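Home > Floor Care > Surface Coatings > Two-Part Epoxy

Budska 22 Matte Work Surface Coating, Dark Gray

Budska 22 is a two-part, water-based epoxy coating for benches, packing tables, counters and other flat indoor work surfaces. It dries to a low-glare finish and is sold as a kit with base, hardener and a mixing paddle. Item number 2794.

The coating is made for sealed wood, primed steel and cured concrete. It is not suitable for outdoor use, for floors with wheeled traffic, or for surfaces that stay under water. Bare wood takes one coat of Mukis primer first. Old varnish has to be sanded until the shine is gone, then wiped down with a damp cloth and left to dry.

Mixing and application

Stir the base on its own before adding the hardener. Add all of the hardener at once and mix slowly for three minutes, scraping the sides of the can. Fast mixing pulls in air and leaves pinholes in the film. Pot life is 40 minutes at room temperature and shorter in a warm shop. Do not thin the mix, and do not try to stretch it with water once it begins to thicken.

Apply with a short-nap roller in two thin coats. Leave six hours between coats and roll the second coat at right angles to the first. Large tops should be worked in one pass from end to end - stopping halfway leaves a visible lap line in matte finishes. Lift any masking tape while the second coat is still soft.

Light use is possible after 24 hours. Full hardness takes seven days, and heavy or hot items should stay off the surface until then.

Coverage and pack sizes

The standard kit holds 1000 ml of mixed product and covers a single bench top of normal size with two coats. The larger shop kit is item number 2089 and has the same base and hardener in the same ratio. Kits cannot be split. Once the hardener can is open, the contents should be used the same day.
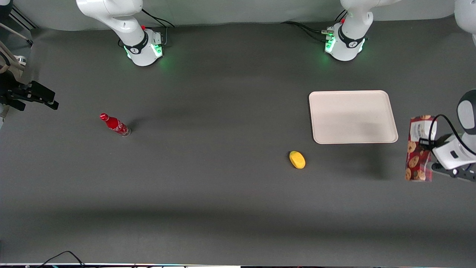
Cleaning and repair

Clean with warm water and a mild dish soap. Sugary drinks and grease should be wiped up the same day. Scouring pads will polish the matte surface and leave shiny patches that cannot be buffed out. Acetone softens the film and should be kept off it.

Small chips can be filled with leftover-free touch-up packs from Bernov, color matched to dark gray. For deep scratches, sand the area back to a square edge, clean it, and recoat the whole top - spot repairs larger than a coin tend to show.

Storage and handling

Store both cans above freezing and out of direct sun. Shelf life is 12 months unopened. Wear gloves and eye protection when mixing. Keep a window or door open until the second coat is dry to the touch.

Also available in light gray and black. Yagi roller sleeves are sold separately.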